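Gripper controller comparison, Eton bench
September 2024
Entry by Sorin, with additions from Alina and Costel where marked

Picking up from the last page. The fingers are staying as they are for now. What we still need to settle is which gripper controller goes on both arms for the Pop tasks, the Kustent or the Preltis. Left arm has the Preltis on it, right arm has the Kustent. I would have liked to run both on the same arm but the Preltis mounting plate doesn't clear the cable on the right side, and Lenuța needs the new plate drawn up before anyone cuts it.

Setup

Curtains closed on the back and both sides. Overhead lights on, no extra lamp. Teleop from the usual station, same operator (Costel) for all of the morning, then me after lunch. Item set is the toy food set: tray, cup, red pepper, ice cream cone. Table otherwise clear.

Starting settings, both sides:
Command rate 100 Hz
Current limit 400 mA
Pre-grasp height 20 mm above the item
Arm speed at the default, no smoothing

Homed both grippers before starting. The Preltis homes by closing fully and then opening, so nothing can be between the fingers when it powers up. Written on tape on the station but I'm writing it again, I forgot it myself in January and crushed a paper cup.
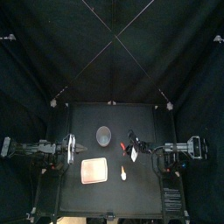 Both arms over the table, cup and tray between them, pepper and cone toward the right.

Pepper goes mostly to the right arm, tray mostly to the left, cup to either. For the comparison we turned the item layout around halfway through so each side got its turn at everything.

Kustent, right arm

Closing is smooth. You can feel in the handle that it follows you with very little lag. On the cup it is easy, come down with one finger inside the rim and one outside, close, lift. Costel dropped it once by closing too high, where the rim is thin, and it slid out sideways. His mistake, he says so.

Pepper is harder. It's curved and it rolls. If you close across the narrow part the whole thing swings around as soon as it leaves the table. Across the shoulders it stays put. The trouble is that at 400 the Kustent stops just short of a firm hold. The readout says it has contact, the fingers are touching, and then on the lift the pepper turns in the grip and comes down nose first. Raised the limit to 600 and it held. At 600 the motor gets warm if you keep the grip on while you wait for the other arm. I put a finger on the housing after the handover block and it was warmer than I like, still nothing that would trip it.

Cone at 600: fine by the wafer, bad by the scoop. The scoop is lumpy and the tips find a different spot every time. Costel's note: go for the cone part close to the scoop, square on, and don't try to straighten it in the air.

Preltis, left arm

More delay. Noticeable at first, then you get used to it and stop noticing, and I don't trust that. When I moved back to the right arm after an hour on the left I was overshooting on everything.

Force is better. At 400 it already holds what the Kustent needs 600 for. Luminița thinks the two boxes don't measure current at the same point, so the numbers may not be comparable at all. She is going to put the bench meter in line on both. Until then treat 400 and 600 in this entry as "what was typed in".

The bad part is release. When you open, it hesitates, then goes all at once. On the cup that doesn't matter. On the pepper it gives it a flick, and the pepper ends up turned from where you meant to leave it. For Pop the placement angle is scored, so that counts against it quite a lot. Alina tried the slow release option in the Preltis menu. It removes the flick but then the opening is so slow that you start lifting before the fingers are clear, and you drag the item with you. She got a decent result with the slow release and the opening stroke reduced, but only after a lot of fiddling, and it has to be set again after every power cycle because it doesn't save.

Need to ask Preltis if there is a way to store it. Lenuța has the contact.

Wrist camera check

Did this between blocks since the arms were idle. The question was whether the operator can judge the approach from the wrist view alone, with the fixed camera turned off on the station.

With the pepper, mostly yes. Red on the dark table stands out well and both fingertips are in view. The weak point is the near end: once you are lined up, the end of the pepper goes behind a finger and you are guessing where it is. Costel aligned on the shoulders and ignored the tip, and that worked better than what I was doing, trying to center the whole length between the fingers.

The marks on the table surface are another matter. In the wrist view the X marks look brownish or gray depending on where they are, some clear and some nearly gone. Anyone who wants to use them as start positions will have to redo them first. For this comparison we placed items by eye.
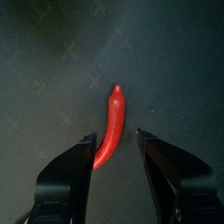
Exposure and color

Left auto exposure on to begin with. When the gripper comes down close, the black of the fingers takes up more of the picture and the camera brightens to make up for it, so the table goes from dark to a kind of washed gray and the pepper goes pinkish. Locked exposure at the hover height and it stopped. Gain I left alone.

White balance: the corners of the wrist picture don't agree with each other, one side is brownish and the other cooler. I thought it was the lens, Luminița thinks it's light coming past the curtain. We pulled the curtain in tighter and couldn't agree on whether it had changed. Leaving this open. If somebody has a gray card, please bring it over.

Locking focus: done on both, don't touch the ring.

After lunch

Swapped so that I drove and Costel watched and wrote. His notes, typed up:

Sorin is slower on approach and better on release. Goes too low with the left. Touches the table with the fingertips, no damage, but you can hear it. Asked him to keep the 20 mm stop until the fingers are lined up and then come down, he did this for a while and then stopped doing it.

Fair. I found the stop annoying with the cone, where the item is low anyway and there's a long way still to go after the stop. With the cup it helps. Maybe it should be set per item. The cup is the tallest thing we have and one height for everything doesn't make sense with it in the set.

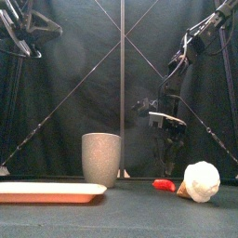
The thing that slowed us down most all afternoon was the pepper and the cone sitting close together. Going for the pepper from straight above, the open finger on that side wants the same space as the point of the cone. On the Kustent you can half close before coming down and it stays at the width you leave it. On the Preltis the half-closed position drifts open slightly while you hover. Not by much, but enough to nudge the neighbor. I checked it against the encoder log and the drift is there in the log too, so it's real and has nothing to do with my hand.

Also: coming in with the wrist turned a quarter, so that the fingers go to the front and back of the pepper, solves the problem on either controller. It lies more or less left to right when it's next to the cone, so that's the better grasp anyway. Costel had been doing this since the morning without mentioning it.

Cables

Right arm loop is too loose. It's fine when the arm is reaching out over the table, but with the wrist down low the loop swings, and I don't want it near the tray. Add a tie at the last joint, leave enough for full wrist rotation. Left arm cable is OK for now, check again when the plate is changed.

Where this leaves us

I lean to the Kustent at 600, provided the temperature stays reasonable. Alina leans to the Preltis if the slow release can be stored. Costel says either as long as both arms have the same one, and on that part we all agree. The delay difference between left and right is worse than either controller's own faults.

To do

Luminița: bench meter in line, both controllers, same item, same grip.
Lenuța: plate drawing. Ask Preltis about saving release settings and about the drift at partial stroke.
Costel: tie on the right arm cable. Redo table marks.
Alina: write down the reduced stroke value somewhere that isn't the whiteboard.
Me: long hold on the Kustent at 600 with the cup, log housing temperature. Per-item stop heights in the station config.

Fixed camera has moved slightly compared with the last calibration. I didn't touch it. Recalibrate before recording anything we intend to keep.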